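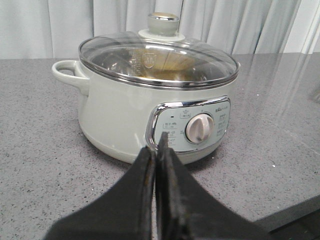

The pale green pot, glass lid on, curtain drawn behind.

April 27, 2022

I have been going out in Prarnthorpe for long enough to remember when a ticket got you into a room. You paid, someone stamped your hand, and there was the room. If you wanted a drink you queued for it. If you wanted to sit down you found a wall.

Now there are tiers. Salto, which opened this month in the old carpet showroom on the ring road, has four of them, and I spent most of last week trying to work out what they are before a friend's birthday. I still can't tell you with any confidence.

The basic ticket is called Entry. Entry gets you in before ten. After ten you need Entry Plus, even though by then the place has been open for an hour and the DJ worth hearing hasn't started. Above that is Terrace, which gets you on to the terrace, and above that is Montoya, named after the cocktail bar on the upper floor. A Montoya table for six costs £300 and is described on the website as "the full Salto experience". So what have the rest of us bought?

We went for Entry Plus in the end, all of us except Anselmo Chambi, whose birthday it was. He was given a Terrace wristband by somebody on the door when he mentioned it was his birthday. Lovely for him. He spent the first half hour out there by himself, texting us, while we stood inside by the glass doors and waved.

My real quarrel is with the numbers. The posters say "1000 guests, one night". I have seen the licensing notice taped up by the bus stop and there was no such figure on it, so I don't know where the 1000 comes from, unless it means people coming and going from opening until they put the lights up. The main floor felt full, I'll grant them that. It also felt like a carpet showroom. They have painted the ceiling black and hung a lot of thin gold chain off it, but the floor still slopes down to the loading bay, and if you put your glass on one of the tall tables it sets off slowly towards the fire exit.

Then there is the "welcome drink". I have a low opinion of welcome drinks in general. This one came in a plastic flute filled to a little under halfway, was pink, and tasted of the boiled sweets you get in a tin for long car journeys. You hand over a paper token for it, and the token has the value printed on the back as £9. Nine pounds! I asked the lad at the bar whether I could have £9 off a pint instead and he said the tokens weren't "transferable across products". He had obviously been told to say it and I didn't push him.

The music was good. I want to be fair about this, as I had a go at Plondwood Warehouse last year and got some stern messages for it, one of them from the brother of the man who runs the cloakroom. Wilson Henao played from half past eleven and was worth the bus fare. He did a long stretch of old cumbia with the bass pushed right up, and for forty minutes I stopped being annoyed. Even the sloping floor helped, in that everyone gradually drifted to the bottom end and we had a proper crowd down there. Then someone came on the microphone to remind us that Montoya tables were still available at a reduced rate, over the top of the record, and I was back to being annoyed.

I should say what we paid, as the comments always ask. Entry Plus was £18 with the booking fee. The fee is charged per ticket, even when you buy the lot in one go and they arrive in one email. Coat, £3. A small beer was £6.50 and water was free if you asked for it twice. There is a taxi rank across the road, which the website makes a great deal of, and when we came out there were 70 people in the queue for it and one taxi. I know it was 70 because the marshal told us so, quite cheerfully, and suggested we walk.

So we walked. It takes half an hour if you go by the canal and longer if one of you is in new shoes.

A few people have told me I'm judging it too early and that a new place needs a few months to settle. Maybe. But they didn't charge me opening-month prices, did they? If the doors are open and the till is working then I think I'm allowed to say what the night was like. What I suspect is that the four tiers will quietly become two by the summer, and that Montoya will turn into somewhere anyone can wander up to for an overpriced drink – at which point I would go up and have one, probably, and complain about it here.

Anselmo had a great time, for the record. He is already talking about going back for the late April bank holiday party, which is a hundred tickets only ("strictly 100", says the poster, in gold). I pointed out that the bank holiday is in May. He said to take it up with Salto.

I have emailed them about that, and about the tokens. I've had an automatic reply offering me ten per cent off a table.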